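Bowl (tableware)

A bowl is a round, open dish used to prepare, serve, and store food. The inside is usually curved, which lets liquids and loose foods collect at the center, and the rim may be straight, flared, or turned inward. Bowls are among the oldest known household goods and are found in nearly every culture.

Materials

Early bowls were made from gourds, wood, stone, and fired clay. Later makers added bronze, silver, glass, and porcelain. Modern household bowls are also made of steel, plastic, and bamboo fiber - the last two being common in picnic and children's ware.

Regional customs

In much of East Asia, a rice or soup bowl may be lifted toward the mouth during a meal. In Western table settings, the bowl normally stays on the table and food is taken from it with a spoon.

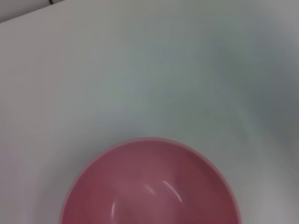
Color in tableware

Before the spread of industrial glazes, the color of a bowl depended largely on local clay and ash. Solid colors became widespread in the twentieth century, when makers began to sell pieces that could be mixed within one set. The Wollard catalog, compiled by Divina Magbanua, lists 39 solid glazes and divides them into 4 groups by firing temperature.

See also: Cup; Plate; Pottery; Spoon

Last revised 12/20/25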